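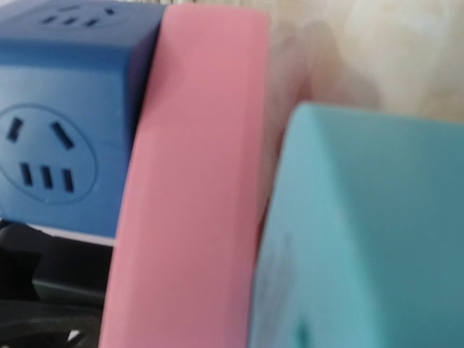
Cube power socket with five slots: which plugs fit, and can I run it with my other strips?

Posted by Nesrin Yaman in Home & Electrical

I moved into a shared office in February and the last tenant left a box of power strips behind. The one I like best is a blue cube because it takes up so little of the desk. The outlet on the front has two angled slots at the top and three short straight slots under them in a row. My laptop charger has two flat parallel pins. My desk lamp came from abroad and has three flat pins, two of them slanted.

I want to know which plugs go in which slots. I also have a pink strip and a light blue one from the same box. They are all in a pile right now.

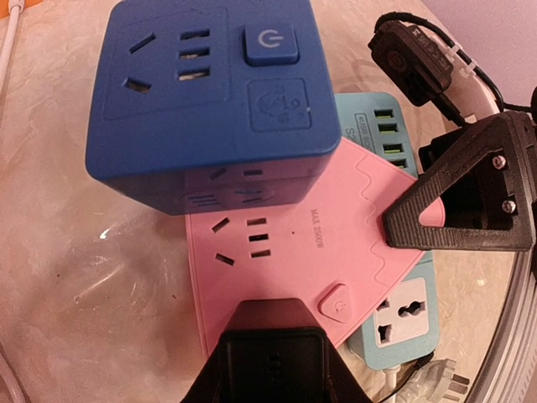 The cube, the pink strip (marked MAX 2500W) and the light blue one with the USB ports.

Can I plug one into another to reach the far desk? I need to run a laptop, a monitor, the lamp and a small Indonari fan.

Udico
Your outlet is the Chinese type. It is two sockets sharing one face. The pair of angled slots and the one straight slot that lines up between them take a three-pin plug with ground. The other two straight slots take a two-pin plug with flat parallel pins. So your laptop charger goes in the straight ones and the lamp probably goes in the three-pin part, if it is the same type. If it doesn't slide in with normal pressure, don't force it.

Check the voltage before you use any of them. The outlets are a Chinese pattern, so the strips were most likely made for 220 volts. Look on the label of each one and compare it with the supply in your building. Then read the small print on the charger, monitor, lamp and fan. Most laptop chargers accept a wide range. Fans and lamps often don't.

Don't plug one strip into another. Each one should go straight into the wall. If the far desk is out of reach, buy one strip with a longer cord.

Trusgate
Agree about not chaining them. The 2500W is the most the pink strip can carry in total, all outlets added together. It says nothing about the other two, so find the rating on each one.

Add up your own list. My laptop charger is 97 watts and my monitor is 76, and a fan and a lamp don't add much to that. The trouble starts when somebody brings in a heater or a kettle. Those should go in the wall.

Also spread the strips out before you turn them on. They shouldn't be used stacked on top of each other.

Vitale
I have had a cube one for years, no problems. Just use it. The button is the on/off.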